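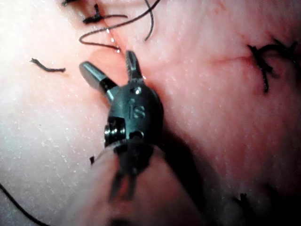

A reader of the last edition wrote that the chapter on wound closure spent too long on thread and not long enough on tissue, and that students came away able to recite suture sizes without knowing why a wound holds. The order of topics has been changed to meet that point. Tissue now comes first, and the tables of materials have moved to the end of the chapter.

Contents Previous chapter Next chapter Glossary Index

Chapter 7
Closing the Skin: Tension, Thread and Time

7.1 What a closure has to do

A cut through the full depth of the skin gapes. The width of the gap depends on the direction of the cut, the part of the body, and the age of the patient. Skin is under tension at rest, and the tension is greater in one direction than in the other. A cut that runs along the line of greater tension opens little. A cut across it opens widely and needs more force to bring together.

A closure holds the two edges in contact until the tissue can carry the load itself. In the first days the wound has almost no strength of its own. The gap is bridged by clot and by a thin layer of new surface cells, neither of which resists pulling. Collagen is then laid down in the deeper layer, at first in a loose and poorly ordered form, and strength rises slowly over several weeks. A healed scar does not regain the full strength of uninjured skin.

The time for which a suture must hold is therefore set by the tissue. Skin stitches on the face are taken out early, while those over a joint stay in longer. Stitches in fascia, which heals slowly, must keep their strength for weeks.

7.2 Loss of strength in absorbable thread

Two periods are often confused. The first is the time for which a thread keeps useful strength. The second is the time it takes to disappear from the body. The second is always longer. In the worked problems for this chapter we use a braided absorbable thread, Oltik, with half its starting strength left at day 20 and none at day 42. Fragments remain in the tissue well after that date.

A surgeon who chooses thread by the second period alone may select one that fails too soon. Problem 7.4 uses the Riviere knot series, in which 125 knots were pulled to failure on a bench. Most broke at the knot. The bend in the thread concentrates stress there, and a thread tested straight will give a higher figure than the same thread tied.

7.3 Terms used in this chapter

Bite: the distance from the wound edge to the point where the needle enters the skin.

Eversion: a slight outward turn of the wound edges, which flatten as the scar contracts.

Memory: the tendency of a thread to return to the shape it had in the packet. Thread with high memory is harder to tie and needs extra throws.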